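19th June

Writing this on the bed in Endosholm with the window open and one sock on. Ferry at some ungodly hour tomorrow so this will be quick. I said that last time and filled six pages.

So. The date. Let me get it down before it goes fuzzy.

Matched four days ago, when I was still in Plidmont. App said 10 miles. Then I got on the train and it said 1556 miles, which can't be right, the app clearly thinks I flew to the moon, and he wrote "was it something I said?" Good opening. Better than "hey." Turned out he was heading up to Endosholm too, for work, only two nights. Same two nights as me. I don't believe in signs but I did do my hair.

Things I told myself on the train:

Don't tell him the name of the hotel. Did not. Said "near the harbor," everything is near the harbor.

Public place, daylight. Yes. Five o'clock, still bright as noon up here.

Tell my sister where. Yes, sent her the cafe name and his profile picture. She wrote back "nice jacket." No help at all.

Don't decide in advance that it matters. Failed.

The cafe

Called the Hamdan, two streets up from the water, green door. I got there early and walked around the block so I wouldn't be the one sitting. Walked around again. Then went in and he was already there and had watched me go past the window. Twice! He didn't mention it until the second coffee, which I count in his favor.

Taller than the photos. Quieter too. Voice lower than the voice notes. Nice hands. I always notice the hands, then forget the eye color. Brown? Going to say brown.

We did the usual for ten minutes, where've you been, where next, how long can you keep it up. I hate that part, it's like reading out your passport. Then he asked what I miss when I'm moving. Not where I'd been. What I miss. I said a kitchen drawer with my own junk in it. Batteries, string, takeout menus. He said he misses knowing which light switch does what. We both laughed too hard and the woman behind the counter looked over.

After that easy. Talked about bad hostels, his divorce (short version), my two years with the guy who wouldn't leave his zip code (long version, too long, must learn to shorten it). He eats cake with a spoon. Fine. I can live with that, if anyone asks me to.

Walked down to the water after. Wind coming straight off it, my hair finished. He gave me his scarf and then was obviously freezing and pretended he wasnt. Gave it back at the corner. Should have kept it, my sister says. You always keep the scarf so there's a reason.

No kiss. Nearly. A man came by with an enormous dog and the dog sat on my foot and by the time it got up the moment had gone off somewhere. A hug, a long one. He smelled like soap and a little like diesel, from the boat he'd been on in the morning.

He goes to Skevetov next, for the whole summer. I go the other way. Of course I do.

The problem

I've been doing this a while now and I know the shape of it. Great evening, then three days of messages every hour, then every evening, then a thumbs up on a picture of soup. I don't want the soup thumbs up from this one. I'd almost rather have nothing.

But also I don't want to be the person who changes her ticket after one coffee. Two coffees. And a walk.

Looked up the fare, just to look. 2987 one way to Skevetov, in their money, which sounds like a house, but I did the conversion and it's not so terrible. Not cheap. A month of being careful. Closed the page. Opened it again. Closed it.

Could go in September when my contract's up. That's the sensible version. By September he'll have met a dentist.

What my sister said, more or less, on the phone just now: you meet people on the road and you like them because you're leaving. I said that isn't fair. She said when did you last like one who lived near you. I changed the subject to her kids. She's right about maybe half of it. I did go off the one in Plidmont the exact week he offered me a shelf in his bathroom. A whole shelf. I packed that night, practically.

So is it him or is it the leaving. No idea. Would need to see him somewhere boring to find out. Supermarket. Laundromat. Waiting for a bus in the rain with nothing left to say.

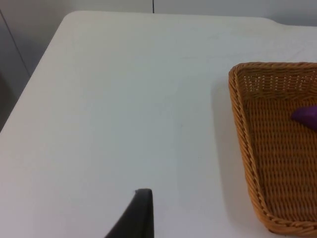
Rules for the next one (or for this one, if there's a this one)

Ask earlier how long they're in town. I let it run to the end of the walk because I didn't want to hear it. He didn't bring it up either, so we were both at it.

Stop changing the distance setting when I'm bored. It gives me people in towns I'll never set foot in, and then I lie there reading about their sourdough.

Put the real thing in my profile. Right now it says "always on the move, show me your city!" and I sound like a bus tour. It should say: I travel for work, I get tired of it, I'd like somebody to call at night who knows who I mean when I complain about people. Probably too much. Probably zero matches. But he said his own used to say "adventure seeker" and all he got were people who wanted to go rock climbing, and he's scared of ladders.

Pay for my own coffee first round. Did that. Good. He got the second and the cake, and it felt even, no weird dance at the register.

No video calls in the first week. Always thought they were a good idea and they're awful. You sit there looking at your own chin. Voice notes better. His are short and he always forgets how to end them, goes "okay so, right, well," and then it stops. I played one again just now. Only the one. Okay two.

Eat something before. Cake for dinner was a mistake, I'm starving, and all I have is the crackers from the train. Crumbs in the bed already.

Later

He wrote. Ten to eleven. I was brushing my teeth and ran across the room with the brush in my mouth like a lunatic.

It says: "Found the light switch for the bathroom. It's in the hall. Thought you should know."

That's it. That's the whole message. Been grinning at the wall.

Wrote back four different things and deleted them. One was clever, one was a whole paragraph about Skevetov and the fare, thank god I didn't send that. Ended up with "Mine is behind the door. Sleep well." Then worried "sleep well" sounded like a nurse. Then he sent a thumbs up.

A THUMBS UP. Already. We haven't even got to the soup.

Then a second later: "Sorry, fat finger, meant to type. When's your ferry?" Told him. He said his train isn't till the afternoon and there's a bakery by the ferry dock that opens stupidly early, and he's awake at that hour anyway. Nobody is awake at that hour anyway. I said I'd need coffee before I could be spoken to. He said he wouldn't speak.

So that's breakfast. That might even be the boring place I was after, come to think of it, me with no makeup, dragging the big suitcase with the bad wheel, not a word out of me. If he can stand that.

Things to do before I sleep, quick:

Charge phone. Find other sock. Pack the charger AFTER the phone's charged, not like in Plidmont. Set two alarms. Put the blue sweater on top, not the gray one, the gray one has toothpaste on it as of tonight. Settle up at the desk tonight if there's still somebody down there, otherwise leave the key in the box.

Not looking at the fare again. It'll be the same in the morning. Or it will go up, they always go up when you've looked twice, I'm sure they can tell.

Told my sister about the bakery. She said take a scarf, so he doesn't have to give you his. Then she wrote again: no wait, DON'T take a scarf.

Scarf is at the bottom of the suitcase. Leaving it their.

Alarm's set. Second alarm's set. Still one sock.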